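Search Search this guide Go

Astcombe Records Desk — Set-up Guide
Section 8: Incident log and public release queue
By Deisy Giraldo
Revised February

Complete this section after user accounts have been created. You will need a supervisor login and the station code printed on your enrollment letter.

8.1 Create the incident log

1. Sign in and open Admin, then Logs.
2. Select New Log and choose Patrol Incidents from the list.
3. Enter the station code. Kestside substations share one code, so add the one-letter suffix for your building.
4. Set the start of the log day. The default is midnight. Departments that run a day shift from 6 a.m. usually change it to match.
5. Select Save. The log opens with no entries.

Note: The log day cannot be changed once the first report has been filed. If it is wrong, delete the log while it is still empty and start again.

8.2 Set the required fields

Every report needs a case number, a location, an arrival time and the reporting officer's badge number. You can make up to 16 more fields required. Keep the list short at first. Officers who file from the car will skip a long form and finish it at the end of the shift, and times entered from memory are often off.

1. Open Fields and check the box beside each one you want.
2. For traffic stops, turn on Plate and Direction of Travel.
3. For use-of-force reports, turn on Second Review. The report then stays locked until a second supervisor signs it.

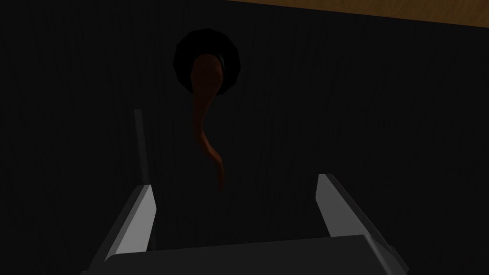 4. Select Apply to All Shifts. If you leave this off, the change affects only the shift you are signed in under.
5. File a test report using case number 188 and check that it appears in the log. Void it when you are done.

Caution: Do not use a real name or address in a test report. Voided reports stay in the audit file and can be requested later.

8.3 Turn on the release queue

The release queue holds the short summaries your office gives to reporters and posts for the public. Nothing leaves the queue until someone approves it.

1. Open Release and select Enable Queue.
2. Add at least two approvers. One must be on call overnight.
3. Under Names, choose Hold Until Family Notified. This keeps a victim's name out of the summary until the notification box is checked.
4. Under Juveniles, leave the setting at Never Release.

Note: Changes here take roughly 9 minutes to reach the public page. Wait before you make the same change again.

If the Magyar language pack is installed, each summary must be approved once per language. Questions about the pack go to Béla Csizmadia at the Skillitz support desk.

Related sections
Section 7: User accounts and badge numbers
Section 9: Evidence tags and property receipts
Correcting a filed report
Printing the overnight summary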